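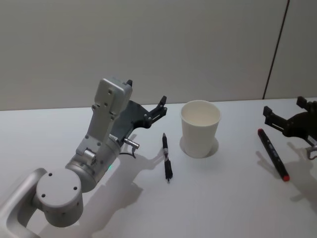

Category: Talks & Slides > Shop Floor
Print this page | E-mail this page

Okay, so this talk is about looking after one cell. Just one! We call it Egan, it lives at the back of the Nidness building, and I've been the person with the hex keys since it was bolted down. It's a two-arm tabletop cell, white table, gray wall, and for the test job we give it a paper cup, a pen and a marker. Everything I'm going to tell you tonight I learned by getting it wrong on that table first. (Pause here, let people find seats.)

Start with the cable. Look under the left gripper, where the connector sticks out sideways and the black cable hangs in a little loop. I love that loop. When we first set Egan up I pulled the cable nice and tight because it looked tidier, and the first time the wrist rolled all the way over it yanked the plug half out. So now I leave slack, roll the wrist by hand to both ends of its travel, and watch the loop the whole way. If it catches on anything, redo it. Takes a minute.

Next, screws. Ask the room who checks their screws on a schedule - expect about three honest hands. I go round the joint caps and the wrist with a torque driver every 243 hours of run time. Why 243? The old sheet said 249, I copied it down wrong, and it worked fine, so it stayed. Put a dab of paint pen across each screw head and onto the housing. If the line doesn't match up any more, the screw has moved, and you can spot that with a flashlight and a coffee in your other hand.

Then the fingers. We run black fingers on both arms, and the pads wear in the same place every time. I swap them in pairs, never one at a time, and I write the cycle count on the bag the old ones go into. The last pair came off at 1121 cycles, which I was pretty happy with. After a swap you have to teach the closed position again. I skipped that once, and the gripper thought it was holding something when it had nothing but air.

Now the shadows, and this one always gets questions. The left arm throws a big soft shadow over the table, right toward the pen. We use Uko, our own little vision script, to find the parts, and it used to take the edge of a shadow for the edge of a pen. I fiddled with the threshold for days. What fixed it was moving the lamp and then redoing the background shot with the arms parked in their real start pose. Do it in that order, please.

Last bit before the demo is the marker check. After any repair on the right arm I have it hold the marker on a slant, up and over to the left, with the red cap at the low end. A slanted grip shows me a sloppy wrist much faster than a straight one does. I hold it there for 47 seconds and look for droop. While I wait, I glance at the lights, green on the left arm and a blue ring on the right wrist.

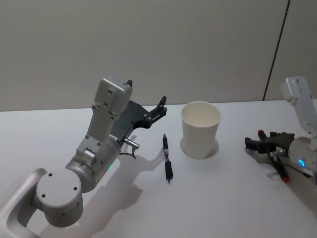 DEMO AND QUESTIONS

Run the marker check live, twice if the first one goes well. Keep one hand near the stop button and say out loud that you're doing it.

If someone asks about spare parts: we keep one full wrist cable, two sets of finger pads and a bag of screws in the Brunex drawer. I'd like a spare gripper too, but that's next year's budget.

If someone asks about grease: follow the manual, and wipe off the extra. I've cleaned it off that white table more times than I want to admit.

Leave the checklist slide up while people pack up, and get the clicker back.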